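Terkton Tableware Lending Service
Frequently Asked Questions
Last updated January 21, 2026

The Tableware Lending Service supplies dishes and serving pieces to registered community groups, schools and small event organizers in the Hillau district. The answers below apply to all loans, including those collected from the Umel counter. Borrowers are asked to read this page before submitting a request form.

Who may borrow?

Any group registered with the Service may borrow. Individuals may borrow only through a registered group, and the group remains responsible for the loan until it is closed. Registration is free and is renewed every February.

How much notice is required?

Requests must be received at least 7 days before collection. Orders of more than 108 pieces are reviewed separately and may take longer to confirm. A request is not a reservation until written confirmation has been sent.

What is included in the Blomqvist black set?

The Blomqvist set consists of small serving dishes in black, suitable for sauces, nuts, olives, sweets and similar items. Leaf-shaped and square dishes may be ordered in any combination. Other square bowls are listed separately in the catalog. The set does not include cutlery, trays or table linen.

May dishes of different shapes be packed together?

No. Square dishes should be stacked with square dishes of the same size. The leaf-shaped dishes have curled rims and do not stack securely – they are to be placed side by side, with a sheet of paper between layers. Mixed stacks are the most common cause of chipped rims on return.

How should dishes be laid out before packing?

Clear a table and set the dishes out in a single layer so that each one can be checked. Run a finger along the rim, turn the dish over and look at the base. Food residue is difficult to see on a black glaze, and good lighting is recommended. Dishes needing attention should be set apart from the others until the check is complete.
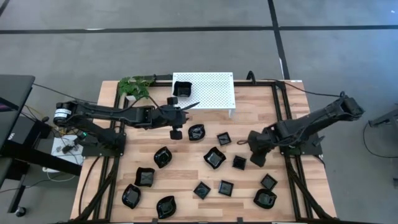
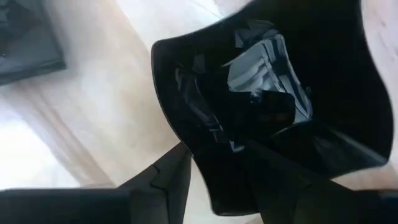
Black dishes on the tabletop (first picture); glossy black material with creased folds (second picture).

Do the dishes have to be washed before return?

Yes. All pieces must be returned clean and fully dry. Wash by hand or in a dishwasher on a normal cycle. Do not use steel wool or scouring powder, as both leave gray marks on the finish. Damp dishes must not be packed. Where a group has no access to a kitchen, an unwashed return may be arranged in advance for an additional charge.

Can dishes be returned in bags?

Bags are accepted for paper, padding and linen only. Dishes must travel in the rigid crates issued with the loan. Please do not use dark bags for padding that is to be kept, and do not place loose dishes in any bag that also contains waste. A small black dish is easily overlooked inside a black bag, and the Service is unable to search refuse once it has been collected.

What if a dish is broken or missing?

Report the loss on the return slip. Broken pieces should be wrapped in several layers of paper, labeled and returned with the crate so that the item can be removed from the inventory. Groups are charged the replacement price given in the catalog. No further penalty applies if the loss is reported at the time of return.

Is a deposit required?

No deposit is required for loans valued at less than 300. For loans of 300 or more, a deposit is payable on collection. Loans valued above 900 also require the signature of a second representative of the borrowing group. Deposits are released after the crates have been checked in.

May the dishes be heated?

Dishes in the Blomqvist set are intended for serving. They should not be used in an oven, under a broiler or over a flame. Warm food may be placed in them.

May a group keep the dishes for longer than agreed?

An extension may be granted if no other group has reserved the same pieces. Requests for an extension must reach the Service before the original return date – they cannot be considered afterward.

Where are crates returned?

Crates are returned to the counter from which they were collected. Items collected at Umel cannot be accepted at the Hillau store, and the reverse also applies. Keep the stamped copy of the return slip until the loan has been closed.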